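Gallery: The play kitchen corner at Ravdale

The play kitchen at the Ravdale family room has a new worktop, and we have put the food and kitchenware back out on it. Most of the toys came over from the old Skimard room, and a few pieces were bought in October. Wouter Verhoeven took the photos on 11 May 2025. Click on a picture to see it full size.

The counter is meant to be used like a real one. Children can lay a place, move the fruit about and put lids on things. Grown-up packets and jars are mixed in with the toys, as the younger ones like what they know from home.
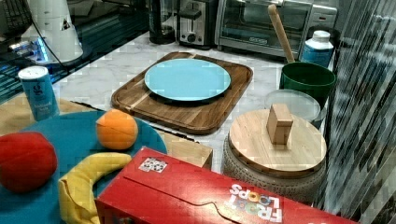
The main counter, with fruit on the teal tray and a blue plate on the striped board.

The plush apple is the one most often carried off to other parts of the room – please check coat pockets and buggies before you leave. The orange and banana are easier to wipe down and go in the wash bowl at the end of each session. The Froot Loops box can be stood up or laid flat, and the grey jar with the bamboo lid should stay on the counter.

Jomar Maglaya looks after the kitchen corner and is glad to have more play food, especially vegetables and bread. Please no glass and nothing smaller than an egg. Bags can be left at the Alline Road entrance – put your name on them if you would like the bag back.

More galleries: Book corner / Garden / Dressing-up rail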